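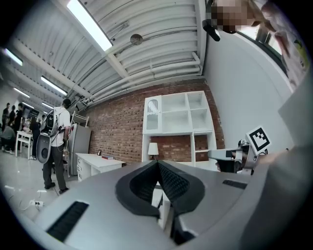

The Platusport workshop, with one of the club's hand-held grippers up close.

Josefien Jacobs wants it understood that her students did not build a robot. They have been asked about the robot by parents, by the school paper and by a man who came to read the water meter, and each time she has had to let somebody down gently.

"We have a gripper," she says. "You hold it. You are the arm. People's faces sort of fall."

Jacobs teaches physics in the mornings and runs Platusport, a student robotics club, from three o'clock until somebody's ride arrives. The project this year is called Grukex, a name that won a vote nobody will now admit to having voted in. The students carry hand-held grippers through ordinary chores and record what the grippers see and do. Later, the recordings are used to train a small arm to try the same chores. The arm lives in a cabinet at Trukent, the machine shop that sponsors the club, and comes out twice a semester.

The goal for the spring is 500 recordings of good quality. The last two words were added in September, after a review of the first batch.

"They had 68," says Frans Vandenberghe, who works at Trukent and comes by after his shift to help. "I watched all of them. In a lot of them the gripper is pointing at the ceiling while two people discuss lunch. I know a great deal about that ceiling."

He says this without bitterness. Vandenberghe spent years programming machines that weld brackets, and he describes the move to teenagers as "a change in cycle time." His main contribution has been a sheet of rules taped up by the door. The first is to know what you are going to pick up before you press record. The second is to put it down again. He wanted a third, on the subject of lunch, but Jacobs vetoed it.

What makes a good recording is harder to explain than the students expected. A person who stacks cups quickly and well can be a terrible teacher for a machine, Jacobs says, all swoops and lucky grabs. One of her best operators is a sophomore who does everything at the pace of someone carrying soup.

"The quick kids hate it," she says. "They've been rewarded for speed their whole lives, and now I'm telling them to pick up a sponge like they mean it."

The markers cause their own trouble. Each is a small black-and-white square, and the software wants to see it cleanly. Sleeves get in the way. So do thumbs. One entire afternoon was lost to a marker that had been mounted sideways, and the team's log for that day, which Jacobs keeps pinned over her desk, reads in full: "It was sideways."

Would she do anything differently? She would order more batteries, she says, and she would pay attention to the Sandhu Cup entry form, which asks for the robot's height and weight. The club has entered in the open category. Under "height" they put Vandenberghe's.

"I wasn't consulted," he says. "But it's accurate."

The Cup allows two students at the table during a run, and the club has not decided which two. Jacobs favors the soup-carrier and whoever is speaking to the soup-carrier that week. The arm is due out of its cabinet again before then, and the students have been told it will be attempting the sponge.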